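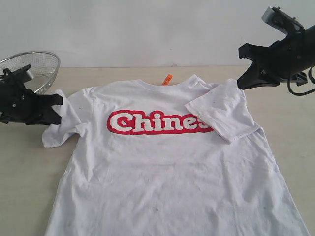

Folding cell at Wellwood: new service routine

The two-arm folding cell at Wellwood has a new upkeep schedule, starting this month. It replaces the sheet Castirer left with us at installation, which was written for towels and never suited T-shirts very well.

The main change is to the grippers. Until now they were checked when a fold went wrong. From now on they are checked every 190 folds, with the arms parked and the power to the jaws off. Wipe the inside faces of the fingers with a lint-free cloth, close them by hand and look at the gap at the tips. It should be even from top to bottom. If one finger sits ahead of the other, loosen its screws, square it up and tighten again - a quarter turn past snug is enough.

Fingers are replaced in pairs at 2000 folds, even if only one looks worn. Spare sets are in the Jalari drawer. Write the fold count on the bag the old pair goes into.
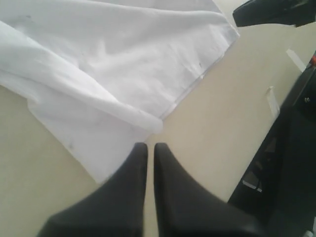
Gripper fingers at the fabric, from the wrist camera.

The wrist cameras need more care than they have been getting. A smear on the lens shows up as missed hems long before anyone sees it on the monitor. Clean both lenses at the start of each shift and rerun the hem check with a white shirt. White on a beige tabletop is the hardest case for the cell, so a shirt that passes there will pass in darker colors.

Look at the tape along the table edge at the same time. A lifted corner can catch a sleeve. Press it down or replace the strip, and keep new tape flat.

Sleeve folds now run at 80 percent of the old arm speed. Printed shirts were the reason - thick lettering stiffens the chest and the sleeve tends to spring back if it is laid down fast. Plain shirts can go back to full speed once the Kashyap software update is in.

If the cell stops 3 times in one shift for the same fault, leave it stopped and log it. Please don't change the grip force settings to get it through the day. The next full service is in December.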